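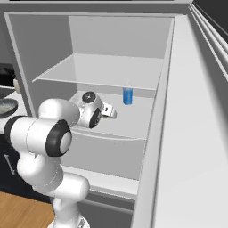
14/05/2018

I've been meaning to write about the swifts for ages, and then it rained all morning and I had no excuse left, so get yourself a cup of tea because this is going to be a long one.

If you've been reading since the old blog you'll know I moved to Pelach for what was meant to be one winter. It's a small town, one long street with a river at the bottom and a lot of old stone houses that lean on each other. I didn't know a thing about birds when I came. I could do robin, blackbird, pigeon and "small brown one". Then the first May arrived, and with it this screaming overhead, and I stood in the road in my slippers with my mouth open. I've been a bit daft about swifts ever since.

For anyone who doesn't know them: they're the dark, sickle-shaped ones that go tearing down the street at roof height in the evening, shrieking. They're not swallows and they're not martins (I got this wrong in front of quite a lot of people my first year). They eat up there, drink up there, sleep up there, and only really stop to nest. And they like to come back to the same hole in the same wall, year after year, which is lovely and also the whole trouble.

Pelach has been doing itself up, you see. There's a grant for the old fronts on the main street and I can't grumble about that, because my own landlord used it and I no longer have a damp patch shaped like Italy over my bed. But when a wall gets repointed, the gaps get filled. Nobody means any harm by it! The builders are paid to fill gaps. A swift that has flown all the way back from Africa turns up at its front door and there's fresh mortar where the door was, and it will fling itself at the spot again and again. I watched one do it last May and I had to go indoors.

So last autumn a few of us started a map. It's a very homemade affair: a big printout of the town, coloured pins, and a notebook that lives in the bakery so that people can write in what they've seen while they wait for their bread. You'd be amazed what people know. One old lady wrote half a page about the gap above her kitchen window, with a full history of every summer since she got married. Someone else just wrote "screaming, everywhere, very early, can it be stopped". Fair enough.

The notebook has 223 entries in it now, and once we'd taken out the bats, the starlings, and one very detailed account of a neighbour's parrot, we had a decent picture of where the nests were. Mostly they're in the top half of the main street, on the shady side, plus a cluster in the old school at Lornitz. Lornitz is the next village up the valley and strictly speaking none of our business, but the school had scaffolding going up and we couldn't just leave it.

I'll tell you about the school, because it's the bit I'm proudest of. The works were meant to start in the first week of May, bang on when the birds come in. We wrote a letter. We got a very polite letter back, saying that our concerns had been noted, and I've had enough letters like that in my life to know what it meant. So we went up there with the map and asked if we could have ten minutes with whoever was in charge on site. We got an hour and a half, and coffee! The site manager had grown up on a farm with swallows in every shed and he got it straight away. They've swapped the order of the work so that the north side, where the holes are, waits until the young have gone in August. It's cost them a bit of faffing with the scaffold and that's all.

I did say something a bit wobbly and heartfelt at the end of that meeting and I'm going to pretend I didn't.

Then there are the boxes. Boxes are plan B. A swift box is a plain thing, a long low one with a slot in the bottom near one end, and it wants to be high up, out of the midday sun, with a clear drop beneath so they can fall out into flight. We've put up 21 so far. Most are on the back of the library, five are on the chapel, and one is on my own wall, just under the eaves outside the bathroom, where I can lie in the bath and listen for it. (Not a peep. I'm told it can take years. I'm fine about it.)

The timber for the boxes came to more than we'd thought, as did the screws, and the hire of the cherry picker made my eyes water. All in we'd spent 1,255 euros by the end of April, nearly all of it from two cake sales and a film night. The film night I would not repeat. We borrowed a projector that overheated every twenty minutes, so the audience saw a nature documentary in instalments with a chat in between. People said they enjoyed the chats.

One thing I've learnt is to play the calls. You put a little speaker by the box and play swift screams in the early morning and again in the evening, and passing young birds come over to see what the fuss is about. We did this on the library from the first of the month. The library staff have been saints. I've also had the calls on my phone while testing the sound, and forgot, and they went off at full volume in the chemist's. If you were in the queue, sorry.

And now the good part. They're back! The first one I saw was over the river, very high, on its own, and I nearly convinced myself it was a speck on my glasses. Two evenings later there was a little gang of them going round and round the chapel. By the end of that week there was a proper screaming party down the main street at dusk, low enough that you could hear the wings, and people were coming out of the bar with their drinks to look up. I counted myself lucky to be standing there, I really did.

Have they used the boxes? Well. There's been banging. That's when a bird flies up and touches the entrance and swings off again, and it's what they do when they're looking for somewhere. I've seen it at the library, on the second box from the drainpipe, and a friend swears she saw one go right in and stay. I wasn't there, so I'm trying not to be jealous. We won't know anything for sure until we can see droppings or hear chicks, and with young first-timers they often just hold the spot one summer and breed the next. So it's a waiting game, with a stiff neck.

A few things people have asked me in the comments, while I think of it.

If you find a swift on the ground, please don't throw it in the air. I know it's what everyone's gran said. Pop it in a shoebox with a tea towel, keep it somewhere quiet and dark, and ring a wildlife rescue. Don't feed it bread, or milk, or cat food.

If you've got work planned on your roof or your walls, have a look up in the evenings between now and July before the scaffolding goes up. Half an hour around sunset will do it, and they're quick, so don't look at your phone. If you see one vanish into a gap, you've got swifts, and I'm very jealous of you too.

And yes, they'll go in a box on a modern house. It doesn't have to be pretty or old. They don't care about your window frames.

Next for us is the big evening count, which we're doing over the last fortnight of May, each taking a stretch of street and a folding chair. I've got the bit from the fountain to the post office, which is the best bit, and I got it by making the rota. If you're anywhere near Pelach and fancy an hour of sitting still, leave a comment and I'll put you down for an evening. Bring a cardigan, it gets chilly once the sun's off the stone, and there'll be cake if there's any left over from the sale.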